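Mug tree keeps tipping, what am I doing wrong?

plusby_51
Got a light wood mug tree on the kitchen counter. Wobbles evrey time I hang the HOME mug, the one with the ribbed bottom half. Square-ish handle, doesnt sit right on the pegs either.

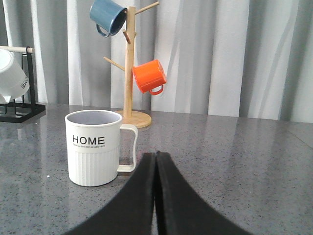

HOME mug and the tree

Fix it or toss it?

ullendale13
Load the low pegs first - heavy ones across from each other. Felt pads under the base helped mine.

saludo
just leave that mug on the counter

lirnus
Same handle problem. Went with hooks under the cabinet, 5 bucks.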